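Friday, January 22, 2021
Consuelo Condori
7 min read

Picking up from where I left off before the break, with apologies to anyone trying to follow my handwriting in the paper book, which I have now given up on (the coffee did not help). I'm typing these from here on, and I'll print them and tape them in so the book stays whole.

Most of today went to the house rules for close work, meaning anything where the fingers come down near a countertop or a tabletop with the wrist camera running. We have had a sheet of these rules since last May, and it has been a good sheet, but it grew the way such sheets grow, with a line added each time somebody had a bad afternoon. Some of the lines contradict each other. One tells you to approach slowly "at all times," and another, two lines down, gives a speed for the approach that I would not call slow by any stretch! So I sat down with a pencil and the old sheet and tried to work out what we mean.

First, approach height. The old rule said to stop and look before touching down, without saying where to stop. I've been stopping at 30 millimeters above the surface, and I'd like that to be the number for everyone, at least until we have a reason to change it. From there the last stretch is done at the creep setting with a hand on the stop button. I know the Taipe team prefers to come in at one even speed all the way, and their arm is lighter than ours and forgives more. Ours does not forgive much. I still have a soft spot for their way of doing it and would happily try it on foam blocks some quiet day, but for hard tops let's keep the pause.

Second, surfaces. We talk about "the table" as if there were only one kind, and there isn't. Pale speckled tops, plain dark tops, glossy ones, matte ones, they all behave differently for the camera, and a check that passes on one tells you very little about the next. I've been wanting a rule that says each kind of top gets its own check, and that the place where a light top meets a dark area gets a check of its own as well. The exposure has to pick a side there, and it doesn't always pick the side you wanted. On the pale side the strong light can wash the flecks nearly to white, and on the dark side you get grain and not much else.

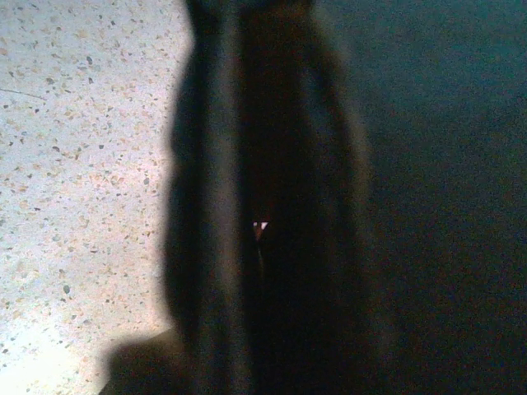
The third thing is what we count as a good look at the fingers, and I spent longer on this than on the rest together. The old sheet says "confirm gripper closed on camera." That sounds sensible until you remember that the camera sits so close to the fingers that they come out as a soft dark mass, and you are left squinting at a small bright spot in the middle and deciding whether it's a gap or something shiny. I don't want anyone calling a gripper closed on that kind of evidence, me included, and I have done it plenty of times. My proposal is that closed or open gets read off the joint position in the log, and the camera is there to back it up. If the two disagree, you stop and go look with your own eyes from the side. If they agree, you write down both and carry on.

There is a fair objection to this, and I want to set it down properly so that it doesn't look as if I skipped over it. The joint reading tells you where the motor thinks the fingers are. If a pad has slipped or a screw has backed out, the motor will be perfectly content and the fingers will be somewhere else. That's why I'd like the morning check with the feeler gauge to stay in the rules, even though it's the one everybody grumbles about. It takes a couple of minutes. Do it with the arm parked, power to the joints off, and write the result on the card by the cell door.

Fourth, shadows and glare. I'd always treated these as a nuisance and never as something to have a rule about, but I've changed my mind. A soft round shadow next to the base of the fingers can be handy for judging height if you know which lamp is making it, and misleading if you don't. So the rule I've drafted says that the lamps get set before the session and then left alone, and if somebody has to move one, the session gets a new entry in the log. (I am looking at myself here. I nudge the left lamp without thinking, as other people push up their glasses.) I've also put in a line about marks on the work surface. If you see a fine dark line and can't tell from the camera whether it's a crack, a seam or a hair, go and run a fingernail over it with the arm stopped. Please don't guess, and please don't send the gripper over to find out.

Fifth, hands. This one stays word for word as it was, and I'd be sorry to see anyone soften it. No hands inside the taped line while the joints are powered, and that includes reaching in to straighten something "just for a second." The stop button goes on the same side as the person's better hand. The second person in the room knows they are the second person, because somebody has said so out loud. It feels a bit silly to announce it when there are only two of you standing there, and I'd still like us to do it every time.

A word on wording, since I promised I'd stop complaining about it and start fixing it. I went through the draft and took out "at all times," "as needed" and "if appropriate" everywhere I found them. Each one was hiding a decision that the person at the bench would have had to make alone, usually late in the day. Where I could put a number I put a number, and where I couldn't, I put who to ask. The draft now has 20 lines, shorter than the old sheet, and fits on one side of paper in type that I can read without my glasses.

The Skorthorpe bench still runs the older controller software, and the creep setting has a different name over there, which I forgot until I was nearly done. I've left a blank next to line 3 for it. If you work on that bench, fill it in by hand and initial it, and I'll carry it over into the typed version. I'd rather have a messy sheet that's right than hold the whole thing up.

Things still open, in no particular order. I haven't settled how often the camera mount should be checked for play. The Stisolgate manual gives an interval for the arm itself but is silent on anything bolted to the wrist, so for now I've written "start of each session" and we'll see whether that becomes a burden. I also haven't decided whether a blurred view should stop a run or only be noted. My feeling is that blur on the fingers alone is something we can live with at this mounting distance, while blur on the work surface at touchdown height should stop the run, but I'd like to hear from the people who do more of these than I do. And the Nusska tape we use for the floor line is lifting at the corner by the sink again, so I've ordered the wider kind.

The draft is in the blue folder on top of the cabinet, with a pencil on a string. Scribble on it as much as you like, and be as rude as you like about my commas. I'll be in on Monday morning to type up whatever's there, and until then the old sheet stays on the wall and is the one to follow, apart from the pause at the approach height, which I'd ask you kindly to start using now.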